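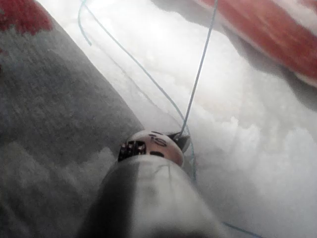
## Kisten says its cushions will be mended, not binned. Customers may want to read the fine print

Cushion maker Kisten will start taking back split and flattened cushions for repair in January, the company said, in a program it is calling Gesine. Owners of any Kisten cushion up to five years old can drop it at one of 12 stores and have the filling topped up and the seam resewn for $34.

The company's announcement leans heavily on blue thread and white filling, and on the word "forever", which appears in it more often than the price does. Missing is any figure for how many cushions Kisten sells in a year, or how many it expects to see again.

Spokesperson Kaiwen Cai would not give one. "We'd rather let the program speak for itself," he said.

There is reason to wait and see. An earlier take-back offer, run with the upholstery supplier Bozkurt, lasted two seasons and was dropped without notice. Customers who had kept their receipts were offered a store credit. Cai said that program had been "a learning experience" and that Bozkurt has no part in the new one.

Ruoxi Shen, who has repaired soft furnishings from a shop behind her house for most of her working life, doubts the price makes sense for the customer. A plain cushion from the Kisten range costs little more than the repair. "You can close a seam at home with a needle and a bit of thread in the time it takes to find parking," she said. "If the stuffing's gone lumpy, pull it apart with your fingers and put it back. I'd charge for the zipper ones, because those are a pain."

Shen was also unimpressed by the choice of a light-blue thread, which Kisten describes as a "signature visible mend". On a white or cream cover it will show, she said, and not everyone wants a cushion that announces it has been to the shop. Customers can ask for a matching colour, but the terms posted with the announcement put that down as an extra and don't say how much extra.

Those terms hold a few other surprises. Covers with pet damage are excluded. So are cushions that have been "washed contrary to the label", and it is not clear how staff at the counter would tell. Repairs are promised within 12 weeks, a long time to leave a hole in the couch.

Filling that can't be reused will go to Plokammont, a recycler that turns textile scraps into padding. Plokammont's operations manager, Hammad Marwat, confirmed the arrangement but said volumes had yet to be settled. Asked whether the old filling would end up inside new Kisten cushions, he said that was a question for Kisten. Cai said it was "something we'd love to explore".

Drop-offs open when stores do, at 9 a.m. Kisten says the original receipt is preferred but not required. The terms say it is required.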